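Section 3: Washing, Drying and Storing Your Striped Knits

You've made it through the winter, and your striped knits deserve a proper rest! This section covers dark-and-cream pieces from the Tindall pattern set, along with anything similar you've knitted in two contrasting yarns. Set aside an afternoon in July, when the windows can stay open, and enjoy having all that lovely stitchwork in your hands again.

3.1 Before you wash

1. Empty the drawer or basket and shake each piece gently outdoors.
2. Lay the knit on a sofa or bed and look along every stripe. The color changes are where loose yarn ends like to work their way out.
3. Tuck stray ends back in with a blunt needle. Don't trim them yet.
4. Turn the piece over and check the other side the same way.

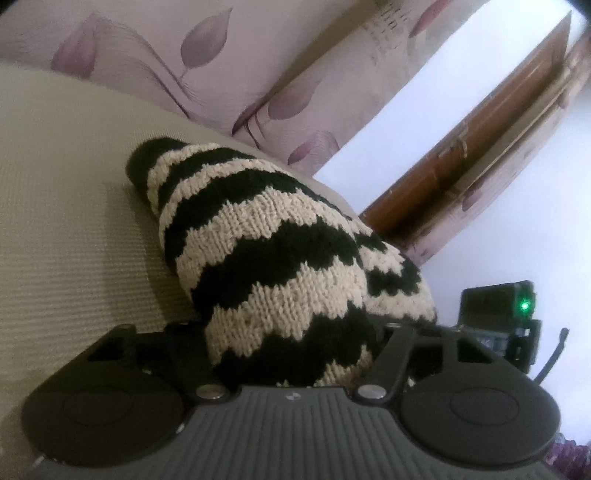
Take your time over the color changes. A stepped edge between dark and cream is a normal part of many two-color patterns, and it has a lot of charm, so please don't tug at it to straighten the line. If a single stitch looks bigger than its neighbors, ease the extra yarn sideways with the tip of the needle, one stitch at a time, until it settles.

Note: A little fuzz is fine. Leave it alone until the piece has been washed and dried, then decide if it still bothers you.

3.2 Washing

1. Fill a basin with cool water and stir in a capful of Gallia wool soap.
2. Dip a hidden corner first and press it on a white cloth. If dark color comes off, stop and see the caution below.
3. Lower the knit in and press it down with flat hands. Let it soak for 3 minutes.
4. Drain, refill with cool water and press again. Do 2 rinses in all.
5. Lift the piece out with both hands underneath it. Wet wool is heavy and stretches easily.

CAUTION: Dark yarn can bleed into cream. Never leave a two-color knit sitting in a heap while it's wet, and never use warm water to hurry things along.

3.3 Drying and shaping

1. Roll the knit in a dry towel and lean on it. Don't wring.
2. Unroll it onto an Irkeck mesh rack, or a second dry towel.
3. Pat the stripes level, starting in the middle and working out to the edges. This is the best part! Watching the pattern come back into line is so satisfying.
4. Turn it over once the top feels dry. 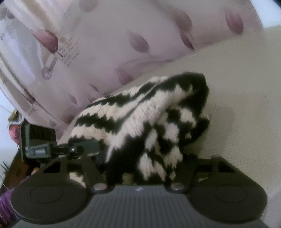

When the piece is dry all the way through, give it one more look in good daylight. Chunky cream rows show snags much sooner than the dark ones do, so look there first. Pull any snag through to the wrong side with a crochet hook.

3.4 Storing

1. Fold loosely along a stripe, with tissue between the layers.
2. Place heavy pieces at the bottom of a Nondley cotton bag.
3. Keep the total under 300 grams per small bag so that nothing gets flattened.
4. Add a cedar block and close the drawstring.

Note: Hangers leave bumps in the shoulders of sweaters. Fold them instead, and refold along a different stripe halfway through the season.

For mending holes and replacing worn edges, go to Section 4.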